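Workshop notebook, February, entry started 7:40 in the morning

Madder bath, second try. Yesterday's bath became too hot while I was on the phone with Clinden about the invoice, and the wool went to brick brown. I keep the skein in the box as a warning for us.

Today I weighed everything before I made coffee. Dry wool 1,147 g, which is the whole remaining part of the Riihimäki yarn. After the scouring and one night on the rack it was 1,046 g, so there was much more grease in it than the seller told me. From now on please calculate the alum from the scoured weight. In the old entries we used the weight from the label, and I think this explains why the Brarnau scarves came out uneven.

Alum: 205 g, dissolved in hot water first, then added to the big pot. I forgot the cream of tartar and put it in later, when the wool was already inside. I lifted the wool out for this, stirred, and put it back. Maybe it makes a difference, maybe not. I write it down anyway.

Madder soaked overnight in the enamel bucket. The new bag from Skoklow is ground finer than the last one and it goes through the cloth, so there is powder between the fibers. Next time use the old pillowcase, folded double.

Temperature, this is the important part. I held it under 60 C for 2 hours and did not leave the room. The small burner is better for this than the large one – the large one jumps when you touch the knob. The color at the end, while wet, was a warm orange red. It is not the blue red that the customer asked for. I added a spoon of chalk to a test jar with one short piece of yarn and it moved a little to the right side. Our water is too soft, I am now quite sure.
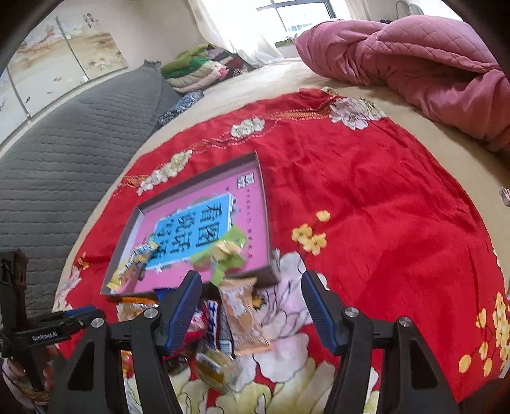
Oddvar

The red of the floral cloth, in the plain part without flowers, is what I want to reach with madder. I don't think one bath can do it. Two baths with chalk, perhaps, and the second one weaker. The yellow of the blossoms would be easy, weld on the same alum gives it in half an hour.

To do: order chalk. Wash the rack, it has stains from the walnut. Ask Clinden if the customer accepts a slightly warmer red, before I spend more madder. The exhaust bath is in the bucket with the lid on, please do not pour it away, it is still good for a pale coral.

Rinse water ran clear after the fourth change. Skeins are hanging in the back, away from the window.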